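Print this page | E-mail this page

Weselitz Navigation Stack: Set-up Guide
Section 14. Exposure and ground segmentation outdoors

14.1 Open the Basow console and load the outdoor profile.
14.2 Set exposure metering to "lower half". Full-image metering lets a low sun darken the paving.
14.3 Set glare_mask to 2.

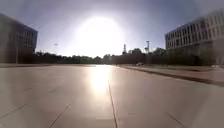 Fig. 14-1. Low sun with reflection on slab paving.

14.4 Start the ground segmenter and wait for the status line to read READY.
14.5 Check that slab joints are labelled GROUND. If they are labelled EDGE, raise joint_tolerance one step at a time, to no more than 23.

CAUTION: Do not raise joint_tolerance with the planner engaged. The costmap is rebuilt at each change.

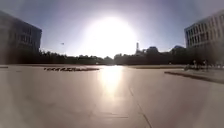 Range gating is applied before the obstacle classifier and must be set separately. The default drops any detection with a confidence under 77. Small, distant targets can fall below this value: the two people near the right-hand building, beyond the raised edge, are the size of target to check. Lower the gate until such targets persist in the track list, then save the profile.

NOTE: Reflections are held in the mask layer and do not appear in the track list.

14.6 Turn the robot away from the sun and repeat step 14.5.

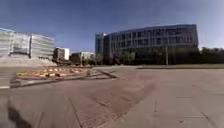 Section text: Divya Fernandes. Checked: K. Salian. Revised April.

14.7 Confirm that the kerb and the raised concrete edge of the planter are both labelled STEP.
14.8 Confirm that the change of paving colour is labelled GROUND. If not, set colour_weight to 0 and restart the segmenter.
14.9 Export the profile to the Stullgate folder.

Related sections
Lens calibration
Costmap layers
Planner limits and speed zones
Nasr log viewer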